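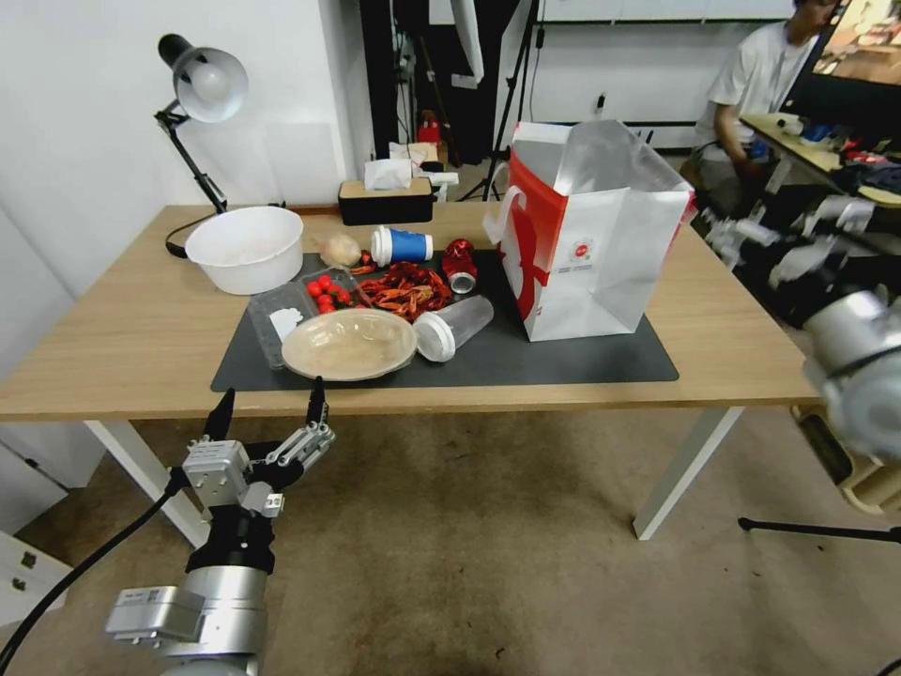
Bindine Adds Heated Livestock Waterer to Its Small Farm Line

January 2019 - Bindine, a maker of feeding and watering equipment for sheep, goats and calves, has begun taking orders for the Olard 15, a heated waterer for small flocks and herds. The unit holds 15 gallons and can be filled by hose or connected to a buried supply line.

The Olard 15 has a molded tank with double walls and a float valve under a locking cover. A thermostat turns the heater on when the water drops close to freezing and shuts it off again once the water warms. The drain plug is on the side, so the tank can be emptied without tipping it.

"Most of the calls we get in winter are about ice," said Hannelore Hofstetter, product manager at Bindine. "People with 20 ewes don't want to put in a waterer built for a feedlot, and they're tired of carrying buckets from the house."

Bindine tested the waterer over two winters on farms that keep sheep, dairy goats and bottle calves. Several changes came out of those tests. The power cord now leaves the tank through a steel sleeve at the base, where goats can't chew it, and the drinking opening was lowered so lambs can reach it at a few weeks of age.

Kedir Teshome, who raises hair sheep and tested two of the units, said he cleaned them once a week. "I pull the plug, scrub it with a brush and let it fill. The first float stuck on me twice. They sent a different one and I haven't had trouble with it."

One waterer serves up to 75 sheep or goats on a pressurized line. Bindine recommends a second unit for larger groups and for pens where ewes are nursing. The heater must be plugged into a grounded outlet with ground fault protection.

The Olard 15 is sold under item number 2591. The first production run is 3000 units, with shipping to start in April. Replacement floats, plugs and heater elements will be stocked separately. Dealers can request price sheets from Mahtab Shokri in the Bindine sales office.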